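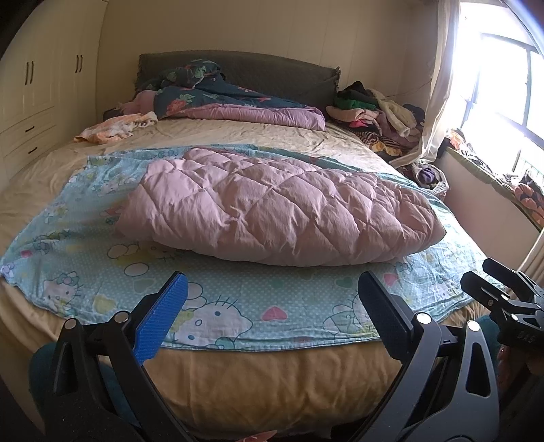
Issue 24

HOME HINTS FROM THE GELTSTEAD NEWSLETTER

Making order on a full bed
By Imelda Marquez

In the rainy months the bed becomes the table of the whole house. Clothes come in from the line and go there, the second comforter goes there, and when evening comes there is no place to sleep. I have made beds for many years, first in a guest house in Batness and now only for my family, and I want to share how I do it.

Clothes first. Do not try to make the bed around a pile. I take the heap from beside the headboard, shake each piece once and sort by the shelf where it will live, not by the person. If the wardrobe is next to the bed, as in my room, open all the doors before you begin. It saves many steps.

Then the thick things. A quilted comforter with diamond stitching is better rolled than folded in a square. Fold it in three along the length, then roll it softly from one end. Please do not press the air out with your knees, the filling will go to the corners and stay there. A roll like the pink one goes well on a high shelf, or at the foot of the bed if the nights are cold.

Printed sheets (ours is the blue Hello Kitty, she is very loved) I wash inside out in cool water with a small spoon of soap. I dry them in shade. Strong window light will take the colour from a sheet faster than washing, so on bright days I draw the curtain on the bed side until noon.

For a comforter with two faces, such as a dark flowered side and a pale lilac one, I put the dark side up in the day. At night turn back only the top part, so the pale side is near your face and you will see when it needs washing.

Creases in the bottom sheet: pull first from the foot, then from the two sides, and smooth with a damp hand. Ironing on the bed is not good for the mattress.

Readers ask me which day is best for changing sheets. I do it on Thursday, before the weekend visitors. A mild soap is enough for all this. I buy the Trotano bar and grate it myself, one bar lasts me until July.

Next issue: pillows that smell of the cupboard.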